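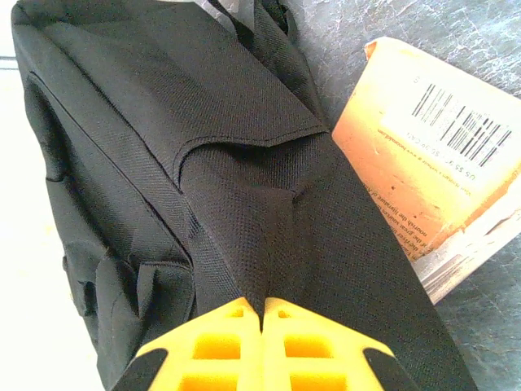 Que aquello era un horno de pan y no una tumba, gritaba la voz desde el otro lado de la zanja, y que bajáramos todos a mirar antes de que se fuera la luz.

¡Y bajamos, claro que bajamos! Llevábamos desde enero en el cerro de Tiltex, con barro hasta las rodillas, y en todo ese tiempo la cuadrícula 21 solo nos había dado tejas, caracoles y una herradura que resultó ser del siglo pasado. Yo me tiré de rodillas junto al corte (adiós pantalones) y lo vi enseguida: una curva de arcilla quemada, roja por dentro y casi negra en el borde, limpia como si la hubieran barrido aquella misma mañana.

—¿Y la ceniza?

—Debajo. Un palmo entero.

Metimos las paletas despacio, conteniendo la risa. Apareció primero la boca, luego el suelo de losetas, y sobre la tercera loseta una huella. Una mano pequeña, abierta, hundida en la arcilla cuando todavía estaba blanda. Cinco dedos, con la marca del pulgar un poco corrida, como si alguien la hubiera apartado de un tirón.

Puse la mía encima, sin tocarla. ¡Qué maravilla! En Clutine, el pueblo de abajo, las abuelas aún contaban que en el cerro olía a pan las noches de viento del sur, y nosotros lo habíamos apuntado en el cuaderno con mucha educación, entre el precio del gasóleo y la lista de bolsas.

Le dimos a la loseta el número 211. Después nos sentamos en el borde de la zanja, con las linternas encendidas, y repartimos el pan que quedaba del mediodía. Estaba durísimo y no sobró ni una miga.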